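Stirkden bench: hand-held demonstrations

Recording moved to the second bench in May. The operator sits at the table with a gripper in each hand and carries out the task directly, and the jaw positions and hand paths are logged for training. Remote control from the old console is still used for the drawer tasks.

The current set is Finulov, the small bathroom items. To date it holds 287 accepted demonstrations, with 122 rejected, mostly for tracking loss when one wrist was turned too far under – Glenys Hebden has the list. Operators are asked to begin each take with both grippers still and open for 2 seconds.

Objects for the sponge task are the orange star sponge, the green soap dish with white ridges and the shallow clear container. Cables should run back towards the operator's side of the table.
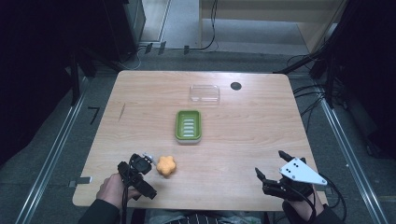 Console bookings

Remote sessions on Sotiropoulos are booked through Glenys, extension 611. Morning slots are free.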